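Where Does Salsa Get Its Heat?

Dip a chip into a bowl of salsa and you might taste tomato first, then onion, then something sour from the lime. A few seconds later your tongue may start to burn. The salsa can be straight out of the fridge and it will still feel hot.

The burning comes from chili peppers. Inside a chili is a chemical called capsaicin (say it like this: cap-SAY-uh-sin). It has no smell and almost no taste of its own. What it does is fool your nerves.

Your mouth has tiny sensors that warn you when food is too hot to eat. They normally switch on when something is hot enough to hurt you, such as soup that has just come off the stove. Capsaicin fits into those same sensors and switches them on too. Your brain gets the message "hot!" even though your tongue is not being burned.

Your body then tries to cool down. Your face may turn red and you may sweat. Your nose runs and your eyes water, which helps wash the capsaicin away.
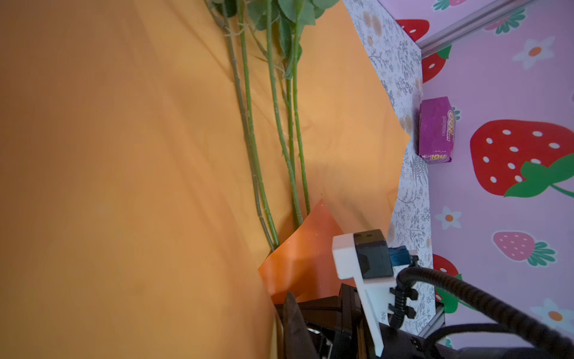
Why would a plant make something like that?

Chili plants need their seeds carried to new places. When a mouse or a squirrel eats a chili, its back teeth grind up the seeds, and a crushed seed can't grow. Birds have no teeth. They swallow the seeds whole and drop them somewhere else. Birds also don't feel the burn of capsaicin, so they can eat as many chilies as they like. The mice take one bite and leave the rest. Capsaicin helps protect the seeds from some kinds of mold as well.

People are the odd ones out. We feel the burn and many of us go back for more. Some scientists think we enjoy it for the same reason we enjoy roller coasters. It feels a little scary, but we know we are safe.

Which part is hottest?

Many people say the seeds. Cut a chili open and you will see pale, spongy strips that the seeds hang from. Most of the capsaicin is made there. The seeds get some of it on the outside because they touch those strips. A cook who wants a mild salsa scrapes out the strips and the seeds together.

Bell peppers are in the same family as chilies and make almost no capsaicin. That is why you can eat one raw like an apple.

Should you drink water?

Water doesn't help much. Capsaicin does not mix well with water, so a big gulp mostly moves it around your mouth. Milk works better. It has a protein in it called casein that grabs the capsaicin and carries it off. Yogurt and sour cream have it too. Bread or rice can rub some of the capsaicin off your tongue.
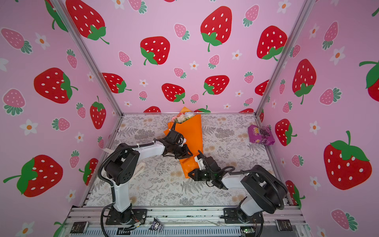

Make a mild salsa

Ask a grown-up to help with the cutting. This recipe came from Maja Michalski, who makes it in August when she has too many tomatoes.

You need:
7 small ripe tomatoes
2 green onions
Half a green bell pepper
The juice of one lime
A pinch of salt
A few leaves of cilantro, if you like it

Chop the tomatoes into small pieces and put them in a strainer over a bowl. Sprinkle on the salt and leave them for a while so the extra juice drips out. Chop the onions and pepper very small. Mix everything together with the lime juice and put it in the fridge for 60 minutes. Stir it and taste it before you add more salt.

If your family likes it hotter, a grown-up can chop a jalapeño and stir a little into their own bowl. Anyone who touches a cut chili should wash their hands with soap right away and keep their fingers away from their eyes. Capsaicin works on skin and eyes too, and rinsing with plain water won't get it all off.

Words to know

Capsaicin: the chemical that makes chilies feel hot
Casein: a protein in milk
Nerve: a part of the body that carries messages to the brain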